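Kilance Teaching Station
Two-arm remote demonstration set, from Kastau

The Kilance Teaching Station is supplied to laboratories and training centres that need to show a two-armed robot a household or workshop task by remote control. The operator moves a pair of hand controls, the arms follow, and the joint positions and head camera view are stored together as a single demonstration.

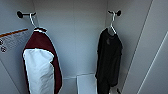
Tasks are prepared in the Upadhyay task editor, included with every station. Each task has a name, a starting layout and an agreed end point. Wardrobe work is a common first choice, as clothing does not hold its shape and must be shown many times. A layout may be as plain as two garments on slim white hangers, each on its own black hook, with a clear stretch of wall between them. Supervisors are advised to change the garments between sets.

Recording
Demonstrations are recorded at 30 pictures per second. The operator may pause, discard or repeat an attempt from the hand controls. Short attempts are usually better than long ones, and a hesitant attempt should be discarded - the robot will learn the hesitation as well.

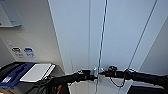
Each attempt is saved under the task name and the operator's initials. The standard store holds more than 400 demonstrations before files must be moved to the customer's own server. Files may be checked on any office computer using the Stumurance viewer.

Hand guiding
Where remote control is too coarse, either arm may be released and led by hand at reduced force. The two methods may be mixed within one task, but not within one attempt.

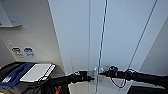 Both arms must be at rest before the method is changed. The station will not accept a new recording until this has been confirmed on the operator's panel.

Supply and training
Delivery: 16 weeks from order
Operator training: 2 days, at the customer's site
Enquiries: Brenda Acuña, Customer Training, Kastau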